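Kondislow Catering Skills
Unit 7: Draining, drying and storing graduated glassware
Course handout. Tutor: Leobardo Hinojosa
Issued January 14, 2020

7.1 Scope

Unit 6 dealt with washing and rinsing. The present unit starts when the glass leaves the rinse sink and finishes when it is back on the shelf. It covers open-mouthed jars, measuring jugs and straight-sided beakers with a printed scale. Stemmed glasses are in Unit 9. Bottles and anything with a neck too narrow for a hand are dealt with in the Jurkovcombe supplement and will not be assessed this term.

Terms used:

Rack: an open wire stand on which washed items drain.
Floor: the lower wires of the rack, on which items rest.
Slots: the upright or curved dividers intended for plates.
Cloth: a clean, dry, lint-free cloth kept for glass only.
Scale: the printed lines and numbers on a measuring vessel.

7.2 How water leaves glass

After rinsing, water remains on glass in two forms. Some of it collects into drops and runs down under its own weight. The rest stays behind as a thin film and can only leave by evaporation or by being wiped off. Tap water holds dissolved minerals, mostly calcium and magnesium salts. When the film evaporates these stay on the surface as the pale marks known as water spots. The harder the water, the heavier the marks.

Draining removes the drops. Wiping removes the film. A jar that is only drained will be spotted; a jar wiped straight from the sink will soak the cloth before the job is half done. The two stages are therefore done in order, with the wipe carried out while the film is still present.

Detergent left by a poor rinse behaves differently. It dries as a smear, often with a faint rainbow colour at the edge, and wiping spreads it. Smeared items go back to the rinse sink.

7.3 The rack

Coated wire is preferred to bare wire. The coating is softer than glass and does not mark it. Inspect the coating at the start of each session, in particular where wires cross and at the cut ends. Where it has split, water gets underneath and rust follows, and the rust transfers to the base of the glass as a brown ring. Report split racks to the tutor and do not tape them.

Set the rack on a level, wiped surface. Use the floor for jars and beakers. Plate slots are spaced for a thin flat item on its edge, and a jar pushed into them rests on two or three points and can tip when its neighbour is removed.

Draining position:

Mouth down for the first stage, so that the inside empties.
Leave space between items. Glass should not touch glass.
Put the heaviest items towards the centre of the rack.
Do not stack.

Draining time in the Cervantes room is 4 minutes. It may be longer in the Orkby annexe, where the air is damper in winter. After draining, turn the item mouth up for wiping.

7.4 The cloth

Microfibre is used for all glass in this unit. The fibres are split along their length, giving a large surface for a small weight, and they take up water film without leaving lint. Cotton is acceptable for the outside of a vessel if it has been washed several times. New cotton sheds and should not be used.

Wash microfibre apart from cotton, without fabric softener. Softener coats the fibres and the cloth then pushes water about instead of absorbing it. A frayed edge does not affect absorbency, but loose threads should be trimmed before the cloth is used inside a vessel. Withdraw a cloth after 100 washes; the laundry tally is kept inside the cupboard door.

7.5 Wiping procedure

1. Check that hands or gloves are dry.
2. Steady the vessel with one hand, fingers spread flat against the side. Do not hold it by the rim.
3. Take the cloth in the other hand, folded to a pad.
4. Wipe the outside of the wall with light, even pressure.
5. Pass over the scale along its length. Do not scrub across it.
6. Lift the vessel and wipe the base.
7. Refold the cloth to a dry face. Wipe the inside, base first, then wall.
8. Finish with the rim, inside and out, in one turn.
9. Hold up to the light and check.
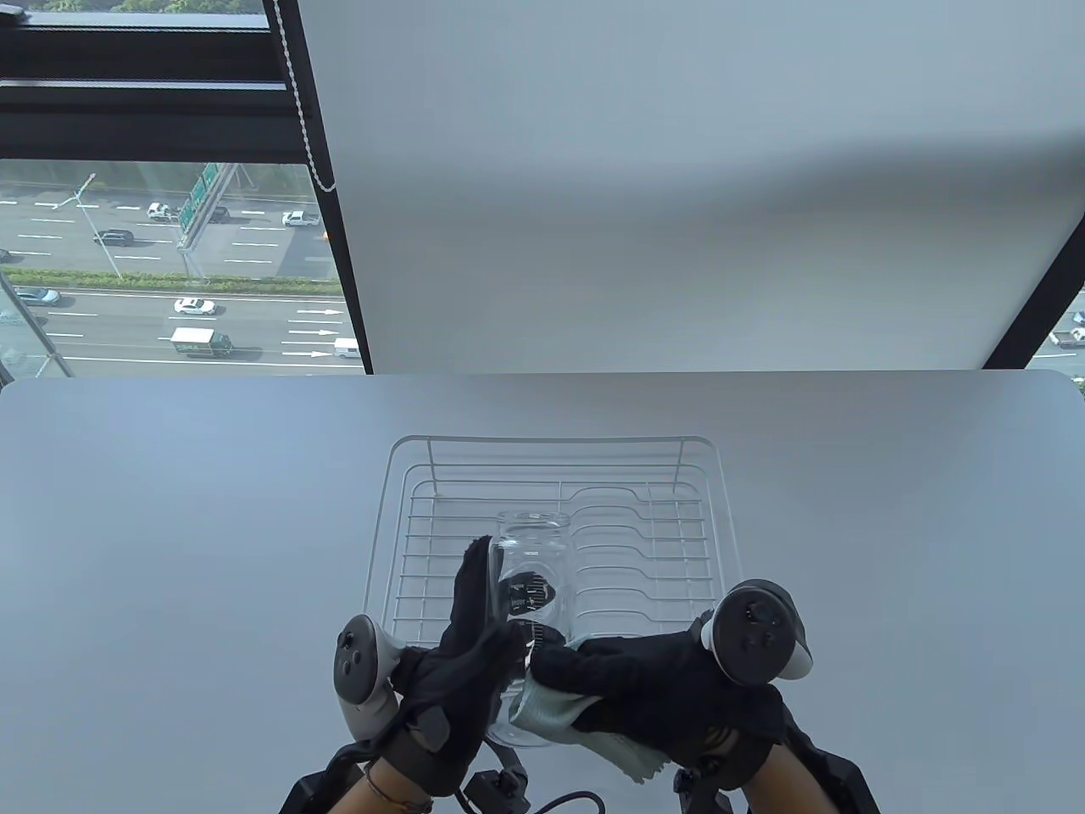 Fig. 7.1. Step 4: cloth against the lower front of a graduated jar standing in the rack, other hand steadying the side.

Steps 4 and 5 may be done with the vessel in the rack, provided that it stands on the floor wires and does not rock. Steps 6 to 8 are done in the hand.

7.6 Care of the scale

Printed scales wear. The usual causes are abrasive pads, strong alkali in machine detergents, and repeated rubbing at one point, normally where the thumb falls. A worn scale is a measuring fault as well as an untidy one. Compare the markings with a new vessel of the same pattern once a term. If any numbered line cannot be read at arm's length, the vessel is withdrawn from measuring use and may be kept for plain storage.

7.7 Storage

Store mouth up on a closed shelf, or mouth down on an open shelf with a ribbed liner. Glass stored mouth down on a flat surface traps moisture and takes on a stale smell. Lids are stored separately. Do not nest jars or beakers.

7.8 Practical task

Each student will drain, wipe and shelve a set of vessels in 20 minutes. Marks are lost for spots, lint, finger marks inside the rim, glass touching glass in the rack, and a wet shelf. Broken items must be reported at once and cleared with the brush and pan, never with the cloth.

7.9 Reading for next session

Unit 8, sections 8.1 to 8.3 (storage cupboards and shelf liners). Revise the October notes on hard water before attempting the written questions.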